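행주랑 걸레용 천이 섞여서 한 무더기가 됐는데 어떻게 나누세요?

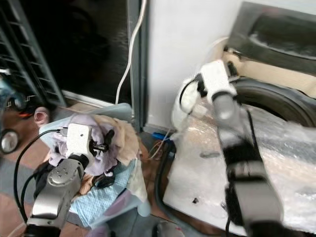 저라면 색깔부터 정하고 시작하겠어요. 라고 옆자리에서 한마디 하던데 저는 그 말이 잘 와닿지 않아서 여기에 다시 묻습니다.

작은 공방을 하고 있고 6월에 자리를 옮기면서 천을 전부 한곳에 모아 버렸습니다. 연보라색, 베이지색, 하늘색이 있고 색마다 용도가 있었던 것도 아닙니다. 그릇 닦던 것과 작업대 닦던 것이 섞였을 가능성이 있습니다. 겉으로 봐서는 구분이 안 됩니다.

궁금한 것은 이렇습니다.

첫째, 섞인 천을 전부 삶으면 다시 그릇용으로 써도 되는지. 하늘색 천은 짜임이 촘촘하게 살아 있는 편이라 삶으면 줄어들까 걱정됩니다.
둘째, 접어서 보관하는 것과 말아서 보관하는 것 중에 어느 쪽이 꺼내 쓰기 편한지. 서랍은 Sallen 서랍장이고 깊이가 얕습니다.
셋째, 탁자를 에어캡으로 싸 둔 상태인데 그 위에서 천을 개도 괜찮은지. 상판에 흠집이 날까 봐 당분간 벗기지 않을 생각입니다.

세탁기는 Gralberg 8kg짜리입니다. 건조기는 없습니다.

2021년 7월 8일 작성

답변 1 (채택됨)

공방 하면서 비슷하게 섞인 적이 있어서 적습니다.

용도를 모르는 천은 그릇용으로 돌리지 않는 게 맞습니다. 삶으면 냄새나 얼룩은 많이 빠지지만 세제나 왁스, 기름을 닦은 천이면 무엇이 남았는지 알 수 없습니다. 전부 작업대와 바닥용으로 내리고 그릇용은 새로 사세요. 그릇용은 8장이면 돌려 쓰기에 충분했습니다.

나누는 순서는 이렇게 하시면 됩니다.

우선 무더기를 한 장씩 털면서 펼칩니다. 비닐이나 포장재가 끼어 있으면 따로 빼 두세요. 세탁기에 같이 들어가면 배수구 쪽에 걸립니다.
그다음 손으로 만져서 뻣뻣한 것, 미끄러운 것을 골라냅니다. 뻣뻣한 것은 풀이나 도료가 굳었을 수 있으니 버립니다. 미끄러운 것은 기름일 수 있으니 세탁기에 넣지 마세요. 기름 먹은 천은 뭉쳐 두면 열이 나는 경우가 있어서 펴서 바깥에 말린 뒤 버려야 합니다.
남은 것만 색이 진한 것과 옅은 것으로 나눠 빱니다. 연보라색은 첫 세탁 때 물이 빠질 수 있으니 베이지색과 같이 돌리지 마시고요.

8kg이면 한 번에 다 들어가겠지만 두 번에 나누는 편이 헹굼이 잘 됩니다. 섬유유연제는 넣지 마세요. 물을 잘 안 먹게 됩니다.

하늘색 천은 라벨이 있으면 라벨대로 하시고, 없으면 한 장만 먼저 삶아 보세요. 면이면 조금 줄어드는 정도입니다. 극세사면 삶으면 안 됩니다. 손끝에 걸리는 느낌이 나면 극세사로 보고 미지근한 물로만 빠세요.

보관은 서랍이 얕으면 접어서 세우는 쪽입니다. 길게 한 번, 다시 한 번 접고 삼등분하면 세워집니다. 마는 방식은 풀려서 저는 한 달 하다가 그만뒀습니다.

답변 2

저희는 Dudás에서 나온 행주를 색으로 나눠 씁니다. 베이지는 그릇, 나머지는 청소. 규칙을 벽에 붙여 놓으니까 안 섞여요. 말로만 하면 일주일 갑니다.

에어캡 위에서 개는 건 괜찮은데 울퉁불퉁해서 각이 안 잡힙니다. 큰 쟁반이나 판을 하나 깔고 하세요. 그리고 젖은 천을 에어캡 위에 오래 두지 마세요. 틈으로 물이 들어가면 안 마르고 상판에 자국이 남습니다. 저희 흰 상판도 그렇게 모서리가 부풀었습니다.

답변 3

그냥 다 버리고 새로 사는 게 빠름. Flaller 묶음 200장 들어 있는 거 있는데 약 1년 씀. 얇아서 그릇 닦기엔 별로고 바닥 닦기는 괜찮음. 보관은 상자째로.

질문자 댓글

답변 감사합니다. 미끄러운 천은 따로 빼서 펴 놓겠습니다. 그릇용은 새로 사고, 지금 있는 것은 모두 청소용으로 쓰기로 했습니다. 하늘색은 라벨이 없어서 한 장만 먼저 해 보려고 합니다. 혹시 삼등분해서 세울 때 서랍 칸막이를 쓰시는지요?

답변 1 작성자 댓글

칸막이는 씁니다. 꽉 차 있을 때는 없어도 서 있는데 반쯤 쓰면 쓰러집니다. 두꺼운 종이를 서랍 높이보다 조금 낮게 잘라서 끼우면 되고, 따로 살 필요는 없습니다.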